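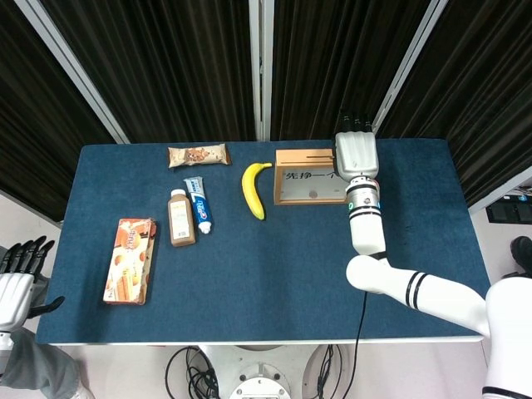

Home | Posts | Hands and Arms | Contact

I've been putting off writing up the hand comparison until we had enough runs to say something useful. As of Wednesday we have 1070 logged grasps, split between two right hands on the same platform, so I'm calling that enough for a first post.

The two candidates are the Henriques, a boxy unit with short fingertips, and the Udix, which has jointed fingers and a proper thumb. Both bolt to the same wrist with an adaptor ring I had machined in Lernau. Swapping them takes 11 minutes if the cable doesn't snag, and longer when it does.

Groceries

The test set is the usual supermarket stuff. A banana, because it's curved and marks easily. A tube of toothpaste, which changes shape as soon as you squeeze it. Milk tea in a plastic bottle for weight, a snack in a crinkly wrapper, and a carton of biscuits that is wider than it looks once you try to get fingers across it.

The Henriques was better on the carton and the bottle. It closes square, it doesn't fuss, and the force reading settles quickly. On the wrapper it was hopeless until I dropped the closing speed, and then it was fine. The Udix handled the banana more gently and coped with the toothpaste from more angles, but it needs the wrist lined up more carefully before it closes. If the approach is off by a few degrees, the fingers arrive one after another and push the thing away.

I ran everything on carpet. A hard tabletop lets small objects skate, and I was sick of chasing them. The trade-off is that fingertips can catch in the pile, so the approach height matters more than it did on the old bench.

Coins

Small flat parts are where I expected the biggest gap between the two. The task is to pinch a coin and get it into the framed money box. I scored the pinch and the drop separately — a good pinch doesn't tell you much about the release.

The Henriques can hold a coin but hides most of it, so the head camera has little to work with when lining up. With the Udix the coin sits out at the tip of the thumb and fingers, and the chest camera gets a much clearer look at it.
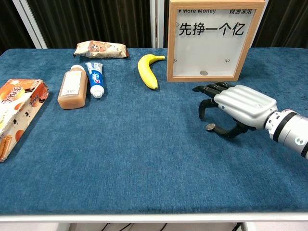 Controller settings

Both hands ran off the Wullia controller, firmware 3, with the same force limit. I left the default filtering on for the Henriques. For the Udix I turned it down one notch, as the thumb was lagging the fingers and I was getting crooked pinches.

Still to do: repeat the coin runs with the lights dimmed, and try softer pads on the Henriques. The pads are on order and should be here in September.

Filed under: Grippers, Bench Notes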